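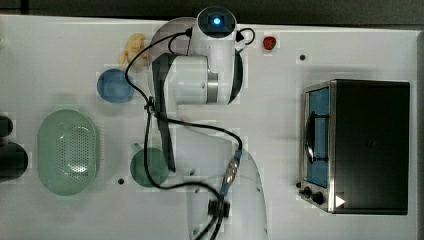 6 min read

OK, gripper thread. I've spent the last couple of weeks swapping two grippers on and off the same arm and I have opinions, so mute me now if you only follow for the bread posts.

The contenders: the Jalletti two-finger (parallel jaw, rubber pads, the one everybody buys) and the Orkum soft one with the three floppy silicone fingers. Same arm, same controller, same kitchen stuff on a white table.

The task list is boring on purpose. Pick up a cup by whatever part you can get. Pick up a plate. Pick up the colander. Pick up the plush toy. Pick up the strawberry. Open the toaster oven door (I'll get to the door, the door has its own section).

I did 60 tries per object with each gripper before I got sick of it. Not science! But more than the three tries and a vibe I was going on in September.

Cup first. Jalletti wins and it isn't close. If the handle is pointing anywhere reasonable it just pinches it and goes. The Orkum wants to hug the whole cup from above, so it has to line up dead center, and my centering is... a work in progress.

Plush toy: Orkum, obviously. The Jalletti can grab it too, but it squishes it flat on one side and then the toy sort of pivots and hangs there looking betrayed. The soft fingers scoop it up every time.

The strawberry is where I expected the soft gripper to shine, and nope. It's too small! The fingers close over the top of it and come up with nothing. The Jalletti got it more often than it missed once I turned the force down to the second lowest setting.

Plates. Ugh. Neither one can lift a plate lying flat on a table, and I knew that going in, and I tried it anyway for a whole evening. What sort of works with the Jalletti is sliding the plate until the rim hangs over the table edge and then pinching it. That takes forever and I've dropped it twice.

The colander surprised me. It has a raised rim and the Jalletti loves a rim. The Orkum pushed it across the table like a curling stone.

Door time. Toaster oven door with a bar handle. The Jalletti can hold the bar fine, but the door swings on an arc, and if your path is even slightly off the arm and the hinge start fighting. I got a protective stop on nearly every pull at first.

The Orkum is better here and I think it's because it's sloppy. The fingers give a little, so a bad arc is forgiven. If I only ever opened oven doors, I'd keep it on the arm full time.

Changing the controller helped more than changing the gripper did, by the way. I moved from the stock one to the Clarnton board and turned on the compliance mode, and the Jalletti went from hopeless on the door to okay on the door. Should have done that before spending money on fingers.

Speaking of money. The Jalletti was $825. The Orkum was $1675 with the air pump, and you do need the air pump. The pump is loud. My downstairs neighbor has asked what I'm doing up here.

Weight matters too if your arm is small like mine. With the soft gripper on I had to slow everything down to 78 percent speed or it wobbled at the end of each move. With the Jalletti I run it flat out.

Cable gripe, and then I'm almost done. Whatever you mount, give the cable more slack than you think at the wrist and less than you think at the shoulder. I've snagged mine on a cup handle more than once. Velcro straps are fine. Zip ties are fine until you need to change something, which in my case is every 20 minutes.

Someone in my replies asked about overhead camera vs. wrist camera. I've been going back and forth. Overhead gives you the whole table but the arm blocks its own view whenever it reaches over something, so a cup sitting under the forearm pretty much vanishes. Wrist is great up close and useless for finding anything.

If you're buying one gripper for kitchen-type stuff, get the two-finger and spend what's left on a decent controller. If somebody lends you a soft one, say yes and go open some doors.

Next up is longer finger pads for the Jalletti, to see if I can get under that plate rim. Printing them tonight in the flexible filament, wish me luck, my printer hates the flexible filament.

Contact | © 2020 | Back to top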